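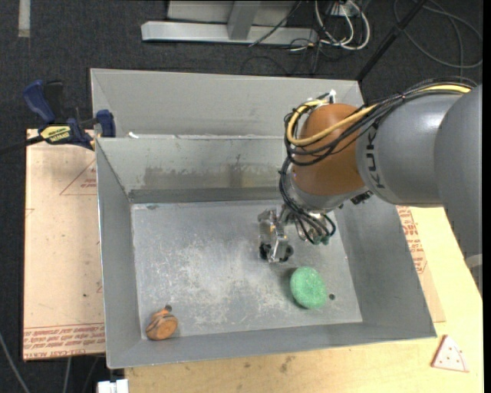 Lucía Olmedo has heard every promise a council can make about kerbside recycling, and she believes perhaps a third of them. "They told us Troltlow would halve its landfill," she says over tea in her kitchen. "Then they changed how landfill was measured."

Olmedo spent years as a rates clerk before she started reading the shire's waste contracts for her own interest. The latest, with a hauler called Vivwood, runs to 807 pages. She has read most of it.

Does the new fourth bin help? "It helps Vivwood. We pay $52 more a year and the glass still goes on a truck to Rernirard." The shire says the extra charge covers sorting. Olmedo asked in January to see the sorting figures and received a brochure.

I put it to her that contamination has dropped, at least according to the mayor. She isn't having it. "Dropped from what? They audited 60 households on Garcia Street, and they letterboxed the whole street beforehand. Of course people rinsed their jars."

She still sorts her own rubbish, a bit grudgingly, and composts behind the garage. Would she go back to one bin? "No. I'd like to be told where the stuff ends up, that's all. Give me a docket."

The shire did not answer my questions by deadline.

Recent stories
Pool hours cut again
Who owns the old dairy?
Letters: footpaths, magpies, rates

Contact the newsroom | © 2024 | Back to top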